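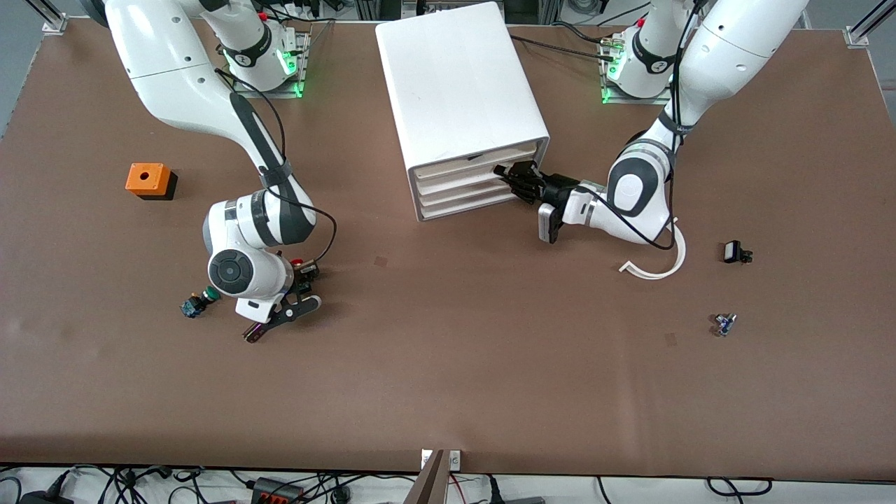 Warum braucht man für Knöpfe und Taster überhaupt einen Schrank, fragte ein Leser unter meinem letzten Testbericht, ein paar alte Marmeladengläser tun es doch auch. Ich habe selber lange mit Gläsern gearbeitet und weiß, was er meint. Man sieht den Inhalt, und sie kosten nichts. Aber wer aus einem Glas einen bestimmten Taster holen will, schüttet am Ende alles auf den Tisch und sortiert es danach wieder zurück. Das habe ich oft genug gemacht.

Getestet habe ich also zwei Sachen für die Ordnung am Basteltisch: den kleinen Schubladenschrank Limley und die Sortierschale Skestora. Beide habe ich selbst bezahlt, im Onlineladen von Cisneros. Der Schrank hat 31 Euro gekostet, die Schale war im Angebot. Auf der Seite des Ladens hat der Schrank 3.843 Bewertungen, und ich gebe zu, dass ich nach der ersten Seite aufgehört habe zu lesen.

Der Schrank

Der Limley ist weiß, schmal und höher als breit, mit vier Schubladen übereinander. Oben und an den Seiten ist er glatt. Das finde ich angenehm, man kann ihn mit einem Tuch abwischen und der Staub bleibt nicht in irgendwelchen Rillen sitzen. Knöpfe oder Griffe zum Anfassen stehen nicht vor, dafür haben die Fronten waagrechte Schlitze. Am ersten Tag habe ich ein wenig gesucht, wo man am besten anfasst. Die oberste Schublade greift man am einfachsten direkt an der Kante, bei den unteren geht es mit einem Finger im Schlitz.

Was mich stört: Der Schrank ist leicht. Wenn die Schubladen leer sind und man schnell zieht, rutscht er mit. Auf der braunen Unterlage, mit der mein Tisch bezogen ist, geht es noch, auf der nackten Tischplatte war es schlimmer. Ich habe die unterste Schublade mit Schrauben und Muttern gefüllt, seitdem steht er ruhig. In der Anleitung wird das leider nicht empfohlen, sie besteht aus einem einzigen Blatt und zeigt hauptsächlich, wie man den Karton öffnet.

Einen Anschlag haben die Schubladen nicht. Man kann sie ganz herausnehmen, und das ist praktisch, wenn man eine davon mit in den Keller nehmen möchte. Man kann sie auch aus Versehen ganz herausnehmen. Mir ist es einmal passiert, mit lauter Kabelschuhen.

Ich habe die Schubladen so eingeteilt: oben Taster und Schalter, darunter Lämpchen und Fassungen, dann Kabel und Stecker, ganz unten das Schwere. Größere Gehäuse passen nicht hinein. Mein orangefarbenes Kästchen mit dem schwarzen Unterteil, in das oben ein Druckknopf kommen soll, muss deswegen weiter auf dem Tisch wohnen. Wer hauptsächlich solche Gehäuse aufbewahrt, der sollte lieber den Vomton anschauen. Diesen habe ich vor zwei Jahren gehabt, er hat weniger Schubladen, aber tiefere. Schöner ist er nicht.

Die Sortierschale

Ehrlich gesagt habe ich die Skestora nur mitbestellt, um das Porto zu sparen. Jetzt benutze ich sie häufiger als den Schrank. In den Schrank kommt, was ich aufheben will. In die Schale kommt, was ich für die laufende Arbeit brauche, und abends bleibt sie einfach so stehen.
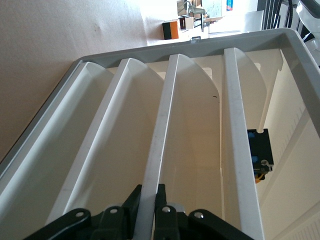
Skestora, Fächer mit weißen Trennwänden und dickem grauem Rand.

Die Fächer sind lang und schmal. Für Taster ist das gut, sie liegen hintereinander und man schiebt sie mit dem Finger nach vorne. Für sehr kleine Dinge, zum Beispiel Unterlegscheiben, ist es weniger gut. Sie verteilen sich über die ganze Länge, und man muss die Schale schräg halten, bis alles an einem Ende liegt. Dabei hilft es, dass die Trennwände am Rand geschwungen nach unten auslaufen und nicht in einer scharfen Ecke enden.

Die Innenseite ist cremefarben. Dunkle Teile findet man darauf sofort, auch wenn sie sich halb hinter einer Trennwand verstecken. Bei hellen Kabelbindern muss ich zweimal schauen. Außen ist die Schale grau und der Rand ist dick und rund, sie liegt damit sicher in der Hand – auch dann, wenn sie voll ist.

Ein Wort zur Sauberkeit. Auf den Oberkanten der Trennwände sieht man mit der Zeit graue Spuren, dort, wo man mit Metall entlangstreift. Mit Spülmittel gehen sie nur zum Teil weg. Ich finde es für einen Gegenstand aus der Werkstatt nicht tragisch, möchte es aber erwähnen, denn auf den Fotos im Laden sieht natürlich alles schneeweiß aus. An der Außenwand gibt es innen feine Rippen, in denen sich Lötreste sammeln. Eine alte Zahnbürste ist dafür das richtige Werkzeug.

Herausnehmen lassen sich die Trennwände bei meiner Schale nicht. Wer die Breite der Fächer selbst bestimmen will, wird hier nicht glücklich.

Nach fünf Wochen

Ich hatte Sorge, dass ich nach kurzer Zeit wieder bei den Gläsern lande. Bis jetzt ist es nicht so. Den Schrank würde ich mit kleiner Einschränkung wieder kaufen: Der fehlende Anschlag ist bei diesem Preis ein Fehler, den man hätte vermeiden können. Für 27 Euro, wie er zwischendurch einmal angeboten wurde, hätte ich weniger darüber geschimpft. Die Schale empfehle ich ohne Einschränkung allen, die viele gleichartige kleine Teile nebeneinander brauchen, und den anderen eher nicht.

Etiketten lagen bei beiden Produkten nicht dabei. Ich habe Malerkrepp genommen und mit Bleistift beschriftet, es hält gut und man kann es abziehen, wenn man die Ordnung ändert.

Limley Schubladenschrank: 3 von 5 Punkten
Skestora Sortierschale: 4 von 5 Punkten

Veröffentlicht am 8. März 2024 in der Rubrik Werkstatt und Ordnung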